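3.2 Surface cleaning and residue sampling

Last updated: December 2022
Reading time: 2 min

Countertop materials differ in how much cleaning agent they hold after wiping. Earlier work on residue has mostly used smooth, single-color panels, on which a dried film is easy to find by eye. Speckled surfaces are common in shared workrooms and have received less attention. We therefore limited this part of the study to speckled tops in light shades, and compared two cleaners, Zarkel and Rutard, applied at the strength given on the label.

Panels were cut to the same size and conditioned in the test room at Villalobos for 10 days before use. Each panel was wiped in one direction with a folded cotton cloth, left to dry in still air, and rinsed with 200 mL of purified water. The rinse water was collected in a glass tray and its conductivity was read 2 times. Where the readings disagreed by more than the error of the meter, the panel was discarded and replaced.
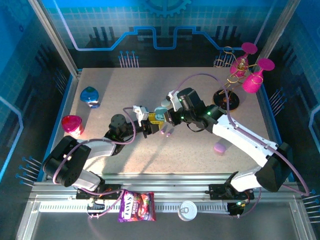
Figure 3. Speckled beige tabletop with small objects on the surface.

Conductivity was converted to residue mass using a separate calibration curve for each cleaner. The curves were linear over the range of interest. Rutard left more residue than Zarkel on unsealed panels, and the gap narrowed once a sealant was applied. Wiping direction had no measurable effect. Panels from the Nilasora batch, which had a coarser finish, held more residue under both cleaners, and the difference remained after a second rinse.

Wear was treated separately. A weighted felt pad was passed over each panel for 4,000 cycles, after which the cleaning and rinsing steps were repeated without change. Worn panels held more residue than new ones, most clearly near the center of the wear track. Gloss readings fell over the same area. We did not attempt to separate the effect of lost sealant from that of surface scratching, and the values in Table 4 include both. Panels prepared in November were stored in sealed bags until testing and are listed in that table as a separate group.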